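Prudwood film notes: README

Hello, and thanks for downloading this! Prudwood is my list of film synopses, all written by me and a few patient friends, covering 1220 films that most people half remember from late night telly. It started as a text file on my desktop and got out of hand.

What you get

One big file, films.csv, with a row per film. The columns are title, year, country, director, synopsis and tone. Tone is a single word picked by whoever wrote the synopsis, so Alby Bolger's "grim" is my "mild" (he scares easily, sorry Alby). There's a smaller file, remakes.csv, which pairs a film with its remake where I've watched both.

Synopses run to 2000 characters at most. They give away endings! If you're building a quiz or a "what shall we watch" thing, use the first sentence only, as we kept spoilers out of that bit.

What's wrong with it

Far too many heist films, and hardly anything silent. Ataahua Waaka wrote nearly all the New Zealand entries and they're much better than the rest. 32 rows have no director because the credits on my copy were unreadable, and I didn't want to guess. Four films are in twice under different titles; I've left them until I decide which title wins.

Years are first cinema showing, not festival. I changed my mind on this in April, so older copies won't match.

Using it

Do what you like with it, just say where you got it. Corrections to me, Carleen Lowther, and please put the film title in the subject line or I'll lose it.

Last updated 31/08/2020
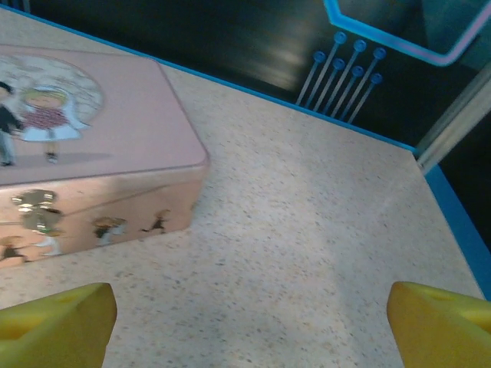 Next on my list is splitting the country column, as co-productions are all crammed in with slashes at the moment and it makes sorting a pain.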